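A mesa posta e o tomate à temperatura da casa

Tempo de leitura: 3 min

A Associação Fultach de Cultura Alimentar tem defendido, nas suas publicações, que a forma como guardamos os alimentos em casa merece a mesma atenção que a forma como os compramos. O presente texto retoma essa posição a propósito de um produto comum, o tomate, e de um hábito que se vai perdendo: o de o deixar à vista, num prato, sobre a mesa da cozinha.

O frigorífico tornou-se o destino automático de tudo o que chega do mercado. Compreende-se a prudência no caso do peixe, da carne ou dos lacticínios. Aplicada ao tomate que ainda não amadureceu, essa prudência tem um custo conhecido de qualquer cozinheiro – perde-se aroma, a polpa torna-se farinhenta e o fruto verde dificilmente chega a vermelho. Consideramos, por isso, que a recomendação genérica de «guardar no frio», repetida em tantos folhetos domésticos, deveria ser revista.

O prato e a toalha

No inquérito que a Associação promoveu em janeiro junto dos seus 2705 associados, a que responderam 1464, a maioria declarou guardar o tomate no frigorífico logo após a compra. Entre os que o mantêm fora, muitos referiram a fruteira funda, solução que nos parece inferior à do prato raso. Na fruteira, os exemplares de baixo suportam o peso dos restantes e só são vistos quando já se estragaram.

Acresce uma razão de outra ordem. A toalha florida e o prato de rebordo trabalhado pertencem a uma ideia de cozinha em que a mesa não se desocupa por completo entre refeições. Há quem veja nisso desarrumação. Entendemos que se trata de uma forma legítima de organização, na qual os alimentos permanecem presentes e lembram que devem ser consumidos. O tomate esquecido na gaveta é, com frequência, o tomate desperdiçado.

Defendemos também a compra em diferentes estados de maturação, para que os frutos não fiquem todos prontos no mesmo dia. Um único prato pode reunir tomates vermelhos, alaranjados e verdes, de formatos distintos, sem prejuízo para a mesa.
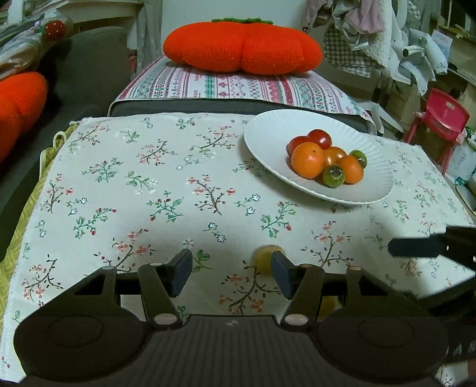

Recomendações

Aos associados sugere-se que reservem o frio para o tomate já maduro que não possa ser consumido a tempo, retirando-o antes de servir. O prato deve ficar afastado do sol direto e do fogão. Às escolas e cantinas que seguem o guia Clilex, propõe-se que a próxima edição distinga o fruto maduro do fruto por amadurecer, distinção hoje ausente do capítulo sobre hortícolas.

Associação Fultach de Cultura Alimentar | Contactos | Todos os direitos reservados | Voltar ao topo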